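How to lay out a craft fair booth before you get there

Updated in March. Skip to the packing list if you've done this before.

I do nine fairs a year, mostly small indoor ones, one big outdoor one in Idanby. Sell cards, linocut prints, a few notebooks. First couple of years I set up by feel and it took forever and looked different every time. Now I plan the table at home on paper and set up in 23 minutes. Here's how.

What you need

Kraft paper on a roll, wider than your table if you can find it
Painter's tape, any color that isn't tan
Tape measure
Pencil, marker
All your stock. Yes all of it
Your actual risers, racks and boxes

You can do this on the floor if you don't have a table the right size. Knees won't thank you.

Step 1. Get the real table size

Email the organizer and ask. Don't trust the application form. "Standard table" has meant three different things to me in one season. Ask for length, depth and height, and whether the cloth is provided. Also ask which side the public walks in from, it matters in step 4.

If they don't answer, plan for the smaller one. Extra space at the end is easy to fill. Too little space is a box of prints under your chair all day.

Step 2. Cover and mark

Roll the paper over your table at home and tape it down at the corners. If home table is bigger than fair table, mark the fair table's outline on the paper with marker. Stay inside that line from now on. Everything hanging over it doesnt exist.

Smooth the paper with your forearm. It will crease a bit, fine.

Step 3. Tape a grid

Long strips first, back to front. Then the cross strips. I go by my card rack -- it's the thing I have most of, so one rack base is one cell. If you sell mugs use the mug box. If you sell jewelry use a tray. Pick the thing you own the most of and let that set the size.

Measure at both ends of each strip, tick with pencil, then tape tick to tick. Press down as you go. If it bends, leave it, nothing depends on a perfect line. If a whole cell has come out too small for the rack, pull up that strip and do it again.
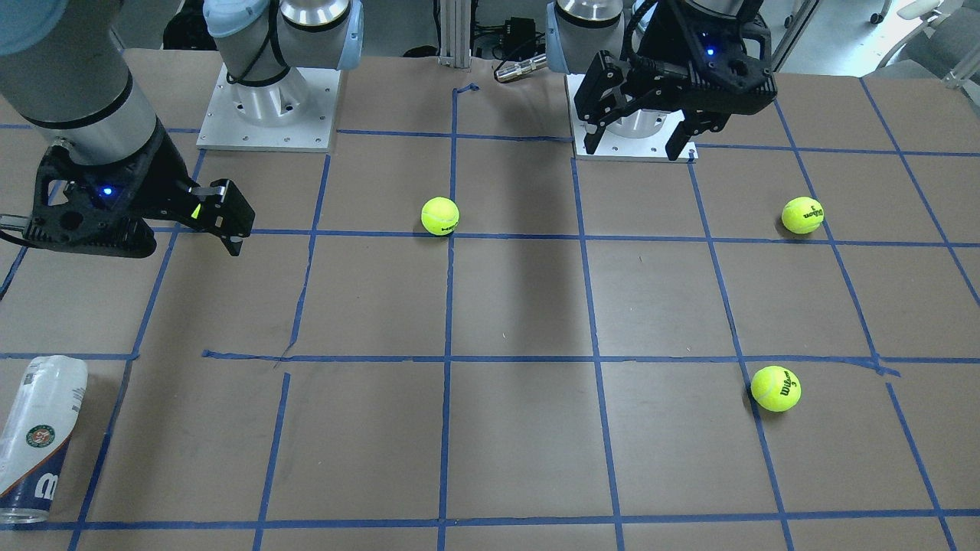 Step 4. Place the big things

Tall stuff goes at the back and on the side away from where people come in. Otherwise they see the back of your rack first and keep walking. I lost a whole morning to this once. Turned the rack around at lunch, sold four cards before I sat back down.

Order I use:

1. Tall rack, back corner, far side
2. Print bin, front, near side. People like flicking through things and it stops them
3. Notebooks in the middle, flat, two stacks max
4. Card reader and bags, back, wherever your writing hand is
5. Everything else in what's left

Leave cells empty. At least one in the front row, for people to put down a coffee or a purse or pull out prints to compare. Looks like wasted space and it is where most of my bigger sales happen.

Step 5. Stand where the customer stands

Go around to the front. Look from a few steps off, then come up close. Then crouch, for kids' height, if you sell things for kids. Check:

Can you read every price without picking something up
Is anything hiding something else
Can you reach the back row without leaning over the front one
Where does your eye go first -- is it something you want to sell

Then go back behind the table and sit down. Can you see over it? If not the tall rack goes further to the side.

Shift things one cell at a time. Don't start over. Starting over is how it gets to be midnight.

Step 6. Write it down

Take everything off, one item at a time, and write in each cell what lived there. Marker, big letters. RACK A. PRINTS. BAGS. I use short codes becuase I have too many card designs, you might not need to.

Now copy it to an index card, same grid, tiny. That card goes in the cash box. The paper can come too if you like -- Moushumi Weerasinghe, who has the booth next to me at Idanby most years, lays her marked paper right on the fair table, puts everything out on it, then slides a thin cloth under bit by bit. I've tried that. I knocked over a rack. I use the card.

Step 7. Pack in reverse

Last thing on the table goes in the box first. So for me small stuff at the bottom, rack on top, cloth on top of the rack. Number the boxes on two sides and the lid. Write the cell codes on too.

Heavy boxes half full. You are carrying these across a parking lot.

Packing list

Table cloth, plus clips if outdoors
Racks, risers, print bin
Stock, boxed in order
Index card with the layout
Float in small bills
Card reader, charged, and the cable
Bags, tissue
Price tags, spare, with a pen that works
Painter's tape, the rest of the roll
Scissors
Water, food you can eat with one hand
Sweater. Halls are cold at 7 a.m.

Money and stock, quickly

How much to bring? I bring 320 cards to a two-day fair and come home with plenty. For one day, half. Prints, 13 designs, a few of each. More than that and people stop choosing, they just flick and say "lovely" and go.

Keep restock under the table in the same order as the top. If card rack is on the left, card restock is on the left. You'll be reaching for it without looking while somebody asks if you do commissions.

Common problems

Table at the venue is narrower than they said. Drop the back row, not the front. Put the rack on the floor beside you if they allow it.

You got a corner spot. Good, but now you have two fronts. Turn the print bin so it faces the corner and keep the short side low.

Wind. Take the prints out of sleeves stands and lay them flat in the bin. Stones in the notebook stacks look nice enough. Clips on the cloth, front and back.

Tape pulled the paper up. Left on too long or pressed too hard. Peel low and slow, back over itself. If it tears put another bit over the hole and carry on.

No time for any of this. Do steps 1, 4 and 5 on the kitchen table Thursday night. Skip the grid, just take a phone picture and use that. Better than nothing.

Does it have to be a grid

No. A friend does hers in zones, three big ones, marked with string. I like a grid because when something sells out I know exactly what size of hole I've got, and what else fits in it. Also easy to swap whole rows between fairs. Christmas stuff takes over the front row in the fall and I don't have to rethink the rest.

Next one I'm writing is on price signs, which I've changed my mind on twice. If you've got a question about racks put it in the comments, I check them when I'm not cutting lino.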